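4. Setting up your Wiresora wall timer

Now that the bracket is up, the rest is easy going, so do put the kettle on first if you like.

1. Slide the timer down onto the bracket until you hear it click.
2. Plug in the lead and wait for the display to show 600, the starting count in seconds.
3. Hold the Set button for two seconds, then use the arrows to choose your own work and rest times.

Note: The timer remembers up to 33 routines, and they'll stay put even if the power goes off – handy if you share a socket with the hoover!

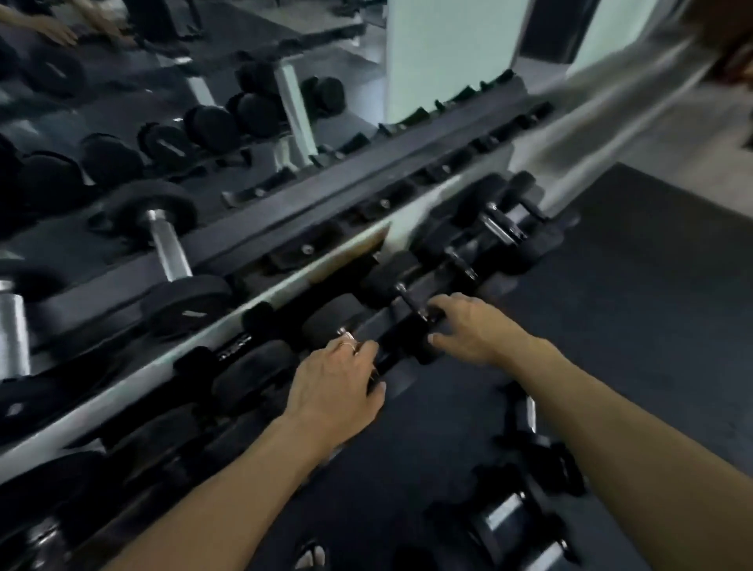
4. Press Start once for a single round, or twice if you'd like the rounds to repeat until you stop them.
5. Turn the small wheel on the side to set the beep as loud or as soft as you please.

Caution: Please don't hang towels over the timer, and keep the lead well away from anywhere people walk. Wipe the front with a dry cloth only.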